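Clurkotel Building Refit - Progress Report, Flooring Package
Prepared by Santino Herrera for the Parau Fund
Jun 9, 2024

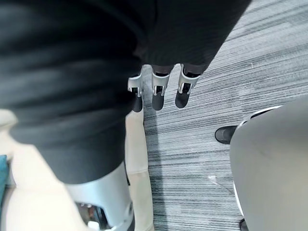 Work in this period covered the gray carpet on the second floor, the change of adhesive, and the first round of wear checks. The carpet is a tight linear weave with streaks of light gray, mid gray and dark charcoal. It was picked over the plain gray sample because the streaks hide lint and light soil between cleanings. The funder approved that choice in April and it has not changed.

1. Work completed

The old floor covering was lifted in the east and west rooms and in the corridor that joins them. Adhesive residue was scraped back to the slab, and low spots near the west door were filled and sanded. The filler was left over a weekend before any carpet went down. Moisture readings were taken at 23 points and all were within the limit given by the carpet supplier, Nigatu.

Carpet is now down in the east room, the west room and the north half of the corridor. The weave runs the same way throughout, parallel to the window wall. One strip in the west room was first laid against the run and showed as a darker band under the ceiling lights. The installer lifted it and relaid it at no charge.

2. Adhesive

The first adhesive did not hold at the corridor seams. Edges lifted within a week where carts turn into the west room. We changed to the Etetti low-odor product, which has a longer open time and needs a finer trowel. The affected seams were cut back, cleaned and bonded again. No further lifting had been reported when this was written.

3. Wear and cleaning checks

Checks are done by eye and by hand in daylight, with the room lights off. The carpet reads lighter or darker depending on the angle of view, so each spot is looked at from two sides before a mark is logged. Of 30 logged spots, 19 needed vacuuming only. The rest were treated with plain water and a white cloth. Two spots near the east door still show a faint ring and will be treated again.

Pile crush under the heavy tables is slight. Felt pads have been fitted to the table legs in the east room. The west room tables will get the same pads once the delivery is complete - the supplier sent the wrong diameter the first time.

4. Budget

Spending on the flooring line is over $2000 below plan, mainly from reusing the existing edge trim. We ask to hold this amount against the south half of the corridor, where the condition of the slab is not yet known. The change of adhesive was absorbed within the installer's price.

5. Open items

South corridor: lift old covering, take moisture readings, lay carpet.
West room: fit felt pads.
East door: second treatment of two spots, replace worn threshold strip.
Spare carpet: label by dye lot and move to the dry store.

The next wear check will follow completion of the south corridor. Readings and the spot log are held at the site office and can be sent on request.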